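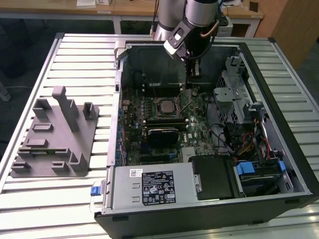 Fallum データカード

Fallum は、デスクトップ型コンピュータの組立作業を記録したデータと、それを読むための Python ツールのセットです。Skedolness の研究グループで作成しました。主な対象は、CPU を部品置き場から取り出し、マザーボードのソケットの上まで運んで置く動作です。メモリモジュールの作業も収録していますが、量は少ないです。

収録内容

エピソード数:956
制御周期:500 Hz
1エピソードの長さ:最大543秒
映像:固定カメラ、手首カメラ
その他:関節角度、関節トルク、グリッパ開度、作業段階のラベル

筐体は横向きに置き、側面パネルを外した状態で作業します。座標系の原点はロボットのベースにあります。筐体の位置はエピソードごとに少し変えてありますので、固定の座標をそのまま使わないでください。位置の推定結果は pose.json に入っています。推定は Védís Hafstein の担当です。

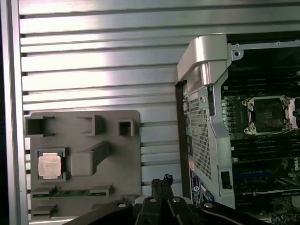
推定で難しいのは、金属の反射です。作業台のアルミの溝に強い光が入ると、エッジ検出が溝の線を筐体の縁と間違えることがあります。バージョン2では、溝の方向の線分を先に除く処理を入れました。この処理は mask_slats=True で有効になります。初期値は False のままですから、ご注意ください。

使い方

pip install -e .
fallum check ./data
fallum replay ./data --episode 12 --view wrist

replay は記録の再生だけを行い、実機には命令を送りません。実機で動かす場合は、動作計画ライブラリ Samir が別に必要です。設定ファイルの例は config/samir.yaml にあります。速度の上限を変更する前に、必ずシミュレータで確認をお願いします。 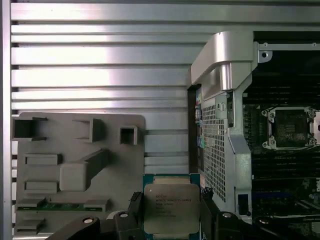 2ページ

作業段階のラベル

approach:把持する前の接近
grasp:指を閉じてから力が安定するまで
transfer:ソケットの上までの移動
align:向きと傾きの調整
place:下降と解放
abort:オペレータによる中止

transfer と align の境界は、ラベルを付けた人によって違いが出ました。Leonie Pfeiffer と Wael Bennani が同じエピソードを別々に見て、差が大きいものは話し合って決め直しました。元のラベルも labels_raw に残してあります。

既知の問題

・手首カメラの時刻が、関節データより遅れているエピソードがあります。fallum sync で補正できますが、abort で終わった記録には対応していません。
・CPU の表面の文字は、光の角度によって読めません。型番の認識に使うことは勧めません。
・ソケットのピンの状態は記録していません。映像から曲がりを判断することも難しいと思います。
・グリッパの指が部品を隠す場面が多いです。隠れた部分の姿勢は補間した値で、occluded の列が 1 になっています。

変更履歴

4月:mask_slats を追加。replay が長いエピソードで止まる不具合を修正(Sugeng Pattinasarany)。

日本語の説明に不自然なところがありましたら、Issue で教えてください。データについての質問は Valter Caldeira が受け付けています。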